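Progress report to the Stendex program office
Project: Fultinar table-setting and clearing
Reporting period ending Nov 26, 2020
Prepared by Meron Bogale, Cadgate site

1. Summary

We planned to finish the utensil recordings in this period and hand the full set to the Hadgu training group. We did not finish. We recorded 620 episodes and had to set aside 219 of them because of a fault in the left gripper's width reading. A smaller safety matter with the cables came up in October and is closed. The arm trials were pushed back and no arm has been run on data from the faulty sessions.

Spending is inside the approved amount. We are asking for a change to the schedule only, as set out in section 6.

2. Work done

The recordings are made by one operator with a hand-held gripper in each hand. The task is sorting utensils into baskets on a small table. We started with steel forks and knives because the Hadgu group had the most trouble with thin metal parts lying flat, where the fingers have to close almost at the table surface.

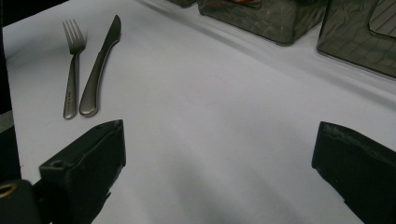

Flat pickups take the longest to learn. New operators tend to come down too steeply and press the fingertips into the table, and then the two fingers close a little unevenly. We now give each operator a practice block before anything is saved. It costs us part of a morning per person and we think it is worth it.

Wooden spoons and chopsticks were added in the second half of the period. The chopsticks are slow going, and we have fewer good episodes of them than we wanted.

3. The width fault

What happened: the left gripper reported that it was closed when it was still open by several millimeters. The error was not there at the start of a session. It grew over time, and a restart cleared it, so our start-of-day check passed every morning.

How we found it: the Hadgu group replayed a batch in simulation and saw the left fingers closing before they reached the handle. They sent us 12 clips. We first thought this was a timing problem between the camera and the gripper and spent four working days on that. It was the wrong place to look. The timing was fine.

Cause: the set screw holding the encoder magnet on the left gripper had backed out slightly. With repeated closing the magnet turned on its shaft, a little at a time. The restart hid this by taking a new zero from wherever the magnet happened to be. The right gripper was opened as well and its screw was tight.

Effect on the data: 219 episodes have a left width reading we do not trust. The video and the hand positions in those episodes are good. We tried correcting the width from the video on a small batch, and the result was close but not close enough for thin handles. We have kept the files in a separate folder, marked, in case a better correction comes along.

Fix: both magnets are now held with thread locker and marked with a paint line across the screw. The software no longer takes a new zero on restart. The operator closes each gripper on a gauge block at the start, at the midday break and at the end of the day, and a session that fails any of the three is held back.

After the fix we ran the left gripper through 354 closings on the gauge block without a shift in the reading. That is less than a full week of use, so we will repeat the test next month before we call this closed.

4. Cable incident (October)

An operator turned to the side while holding both grippers and the right cable caught on the corner of the table. The connector pulled out of the gripper and the operator's wrist was twisted. There was no injury beyond soreness, and the operator was back on recording the next day. The connector was replaced from stock.

We had been relying on people to watch the cables, which was not good enough. Each cable now has a breakaway joint, and operators put both grippers down before stepping away from the table. Meron Bogale went over the new rule with every operator in person. There has been no repeat – two light tugs were logged, and the breakaway joint let go both times as it should.

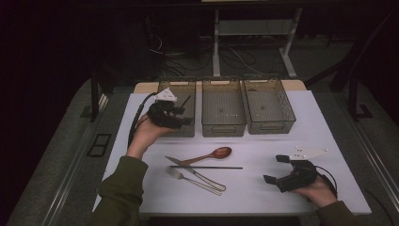 5. Arm trials

The first trial was to start this period with a policy trained on all the utensil data. We stopped it when the width fault came to light. A policy that believes the fingers are closed may lift early, or may push down hard on a table with a person standing nearby. We were not willing to test which.

The Hadgu group is retraining on the accepted episodes alone. When that is ready, the first runs will be at low speed with the force limit turned down and the operator outside the marked area.

6. Schedule and request

We ask Stendex to approve the following:

Move the delivery of the full utensil set back by five weeks.
Use the remaining Fultinar equipment money for one spare gripper, so that a fault in one does not stop recording.
Accept a partial delivery now, made up of the episodes that passed all checks.

We expect to re-record the fork and knife work first and the chopsticks last. If operator time gets short, the chopsticks are where we would cut, and we would let you know before doing so.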